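The bread that travels in foil: a talk with a baker from Candthorpe

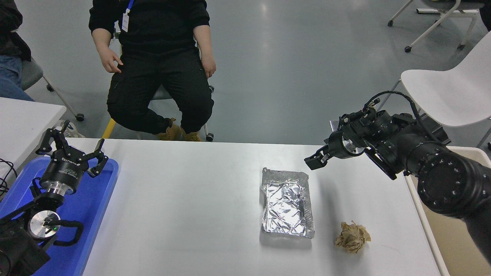 FOOD AND PEOPLE

The bakery at the lower end of Candthorpe has no name above the door. People call it Tzavaras, after the street, and the owner has accepted this. She asked me not to print her own name. "Everybody who buys from me knows it already," she said, "and the others can come and ask."

We met on a Tuesday, when the shop is closed but the oven is not. She was making the filled bread called eria, which she learned as a girl in Jolutau and which she has sold here for nine years. It is a flat, heavy loaf baked in a tray, with onion and soft cheese between two layers of dough. At home it is food for a journey. One wraps it when it has rested, and one eats it on the train, or at the side of the road, or at the house of the relative who did not expect so many guests.

I wanted to know why this bread, and why so far from the place where it is eaten.

"I did not come here to bake," she told me. "I came to clean offices. In the office kitchen there was a small oven which was used for pizza only. One evening I stayed and made eria in it, because I was homesick and because I had bought too many onions. In the morning the people ate it cold, standing up. They ate it before I had put out the plates."

After this she baked for the office every week, then for the school, and then for a man who had a stall at the market and wanted something besides cakes. The stall was her teacher, she says. In Jolutau the bread is cut at the table by the oldest woman. At the stall it had to be cut before, packed before and priced before, and all of this was new to her.

"The first month I gave it in paper only," she said. "The paper drinks the butter. A customer came back and showed me her bag, the inside of it, and I was so ashamed that I gave her money for the bag. Then I changed to foil trays with foil on top, and paper only for the single pieces."

She still thinks about packing more than about any other part of the work, and she spoke of it for a long time. If the tray is covered too early, the steam stays inside and the crust becomes soft like a sponge. If it is covered too late, the edges go hard. She does not use a clock for this. She puts the back of her hand near the bread, not on it, and when she can keep it there for the length of a short song, the foil goes on. I asked which song. She laughed and did not tell me.

The dough is simple to describe: flour, water, salt, a spoon of yogurt and some of the dough from the day before. She makes it in the evening and leaves it in a cold room behind the shop until 4 in the morning. The yogurt is the point on which she and her mother do not agree. Her mother, who is living in Jolutau still, uses sour milk and considers yogurt a kind of laziness.

"We have discussed it on the telephone for nine years," she said. "Last winter she visited me and ate a whole tray over two days. She said the onions were good."

The onions are cooked very slowly, with the lid on and without any color. She was strict with me about this. Brown onions are sweet, and sweet onions fight with the cheese. I was allowed to stir, and after some minutes I was no longer allowed to stir, as I was pushing them against the bottom of the pan. She uses three kinds of cheese where the old recipe has only one. The right cheese cannot be found in Candthorpe, so she mixes a salty one, a mild one and a little of something dry for the smell. It took her most of a year to find this mixture, and she will not say what the dry one is.

While the first trays were baking we sat on two flour sacks and drank tea. I asked her whether she feels that the bread has changed by moving to another country.

"Of course it has changed," she said. "The water is different, the flour is different, my hands are older. But people ask me this question as if the bread at home stood still and waited for me. When I go back, my cousins put spinach in it. Spinach! One of them makes it round. So who has changed it more?"

She told me next about the price, without my asking. A whole tray costs less than lunch for two in the cafe across the road, and some customers tell her it should cost more. She has raised it once. The day before, she wrote the new price on a card and put it in the window, and she hardly slept. In the morning the line was the same as always, and one old man told her she should have done it in the spring.

On a normal Saturday she bakes 50 trays. For holidays she could sell many more, but the oven is what it is, and she does not want a second one. A restaurant owner once offered to take half of her production and sell it under his own name. She thought about it for one weekend. "He wanted it smaller," she explained. "He wanted it to fit on his plate, with a leaf. I said to him, then buy a bigger plate." She told this story with some pleasure — I had the impression it had been told before.

There is one helper in the shop, a student who comes before her lessons. The student grew up in Candthorpe and had never tasted eria before she answered the card in the window. Now she closes the edges better than the owner does, with a small fold made between thumb and finger. It is not the fold from Jolutau. The owner noticed it in the first week and decided to say nothing. "It holds," she said. "My fold sometimes opens in the oven. Hers does not open."

I asked what she would tell a person who wishes to make this bread at home. She thought while she turned the trays in the oven, and her advice came in pieces, between other things. Buy more onions than you believe you need. Do not make it for the first time on the day when guests are coming. Use a tray with low sides. Let it rest before cutting, even if everybody is standing in the kitchen and looking at you. And do not heat it again in a microwave, which she calls "the box." If it must be warmed, a dry pan is enough, with the lid a little open.

"And eat it the next day also," she added. "The first day it is the cheese that you taste. On the second day you taste the bread. My father never touched it on the first day. He wrapped his piece and put it on top of the cupboard, where we could not reach, and we hated him for it."

By then the windows had become white from the steam and the first customer was already knocking, although the sign clearly said closed. She opened the door the width of one hand, spoke with somebody I could not see, and came back for a tray. It was for a bus driver, she explained, who works on Saturdays and can never come when the shop is open. He had the exact coins ready.

I carried my own piece home in paper, against her advice. She had offered me foil twice. The butter came through before I reached the bridge, and I ate half of it there, cold at the edges and still warm in the middle.

The shop is open from Wednesday to Saturday, from 9 in the morning until the trays are gone. Whole trays should be ordered one day before, in person. She does not take orders by telephone, as the telephone, she says, is for her mother.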